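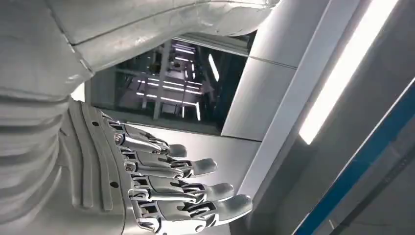
Questions fréquentes : règles d'usage des postes robotisés de tri et de préparation

Cette page s'adresse aux responsables de site, aux chefs d'équipe et aux techniciens qui exploitent des postes Unov équipés de bras et de mains articulées. Elle complète la notice de la machine et l'évaluation des risques du site. En cas de désaccord entre deux documents, la consigne la plus restrictive s'applique.

Faut-il une évaluation des risques propre à chaque poste ?

Oui. L'évaluation porte sur l'application complète : le bras, la main, les objets manipulés, le convoyeur, le mobilier et les personnes qui circulent à côté. Deux postes identiques sur le papier peuvent donner deux évaluations différentes si l'un donne sur une allée et l'autre sur un mur. Elle est à revoir après tout déplacement de table ou de convoyeur, tout changement d'outil et toute nouvelle famille de colis.

Quels textes servent de référence ?

Pour le robot lui-même et son intégration, les normes ISO 10218-1 et ISO 10218-2. Pour la méthode d'appréciation du risque, ISO 12100. Pour l'arrêt d'urgence, ISO 13850. La réglementation européenne sur les machines et le Code du travail s'appliquent dans tous les cas. La conformité du bras seul ne vaut pas conformité du poste.

Un robot dit collaboratif peut-il travailler sans protecteur ?

Cela dépend du résultat de l'évaluation. Le mot « collaboratif » décrit une manière de travailler et ne dispense de rien. Une main aux doigts métalliques présente des points de pincement entre les maillons, même à vitesse réduite. Si l'objet saisi est coupant ou lourd, il entre dans le calcul au même titre que l'outil.

Qui a le droit d'entrer dans la zone de travail ?

Les personnes formées et inscrites sur la liste du site. On annonce son entrée, on met le poste en arrêt et on attend l'immobilisation complète des bras. Lors d'une intervention technique, la personne consigne l'énergie et garde la clé sur elle. Une pause du programme n'est pas une consignation.

Combien de personnes faut-il pour un essai en mode réglage ?

2 personnes : l'une tient la commande de validation, l'autre surveille la zone avec un arrêt d'urgence à portée de main. L'essai commence à vitesse réduite et sans colis.

Que faut-il vérifier sur les câbles et les gaines ?

Le contrôle se fait à l'arrêt, avant la prise de poste. On suit la gaine sur toute sa longueur visible, on cherche les écrasements, les frottements et les fixations desserrées, puis on regarde si elle risque de s'accrocher à un objet voisin quand le bras change d'orientation. Les films et rubans posés sur une partie mobile sont contrôlés en même temps : un bord décollé est refixé ou retiré avant la remise en marche. 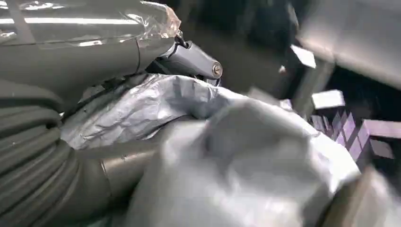 Segment de bras sous film plastique transparent, avec une gaine annelée à proximité de la pince.

Les objets souples demandent-ils des précautions particulières ?

Oui. Un sachet ou une toile se déforme pendant la prise et peut masquer ce qui se trouve dessous. On évite de superposer des objets souples dans la zone de saisie. Si un pli se coince dans une articulation, on arrête le poste avant de tirer dessus, et on dégage la matière à la main, sans lame.

Peut-on ajouter un accessoire Mornix ou Ruddock sur un bras Unov ?

Oui, après accord écrit de l'intégrateur. La demande précise la masse, les dimensions, le mode de fixation et le passage du câble. L'accessoire modifie la charge embarquée et les distances d'arrêt, qui sont mesurées de nouveau avant la remise en service. Les montages provisoires au ruban adhésif ne sont pas acceptés en production.

À quelle fréquence contrôler les arrêts d'urgence ?

Au début de chaque équipe, en actionnant chaque bouton à tour de rôle. Le réarmement ne doit pas relancer le mouvement. Si c'est le cas, le poste est mis hors service et le défaut est signalé au support.

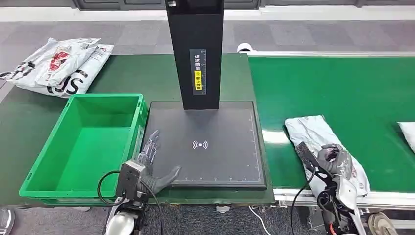
Que faire d'un colis que le robot n'arrive pas à saisir ?

Après 4 tentatives, le poste doit s'arrêter de lui-même et demander une intervention. L'opérateur attend l'immobilisation des bras, retire le colis, le place dans la filière manuelle et note l'incident dans Plovell. On ne présente jamais un colis à la main du robot en la tenant à bout de bras.

Les adresses des destinataires peuvent-elles être enregistrées par les caméras ?

Une étiquette nominative est une donnée personnelle. Les enregistrements sont limités à ce qui sert au fonctionnement ou au diagnostic, leur durée de conservation est fixée par écrit et les personnes qui travaillent au poste en sont informées. Pour une formation ou une démonstration, on utilise des colis sans adresse lisible.

Combien de temps faut-il garder les fiches de contrôle ?

Nous demandons 16 mois au minimum, davantage si la procédure du site le prévoit. Les fiches papier sont numérisées et rattachées au numéro du poste dans Plovell.

Où signaler une erreur sur cette page ?

Par le formulaire du support Unov, rubrique « Documentation ». La liste des questions est relue chaque année en juin.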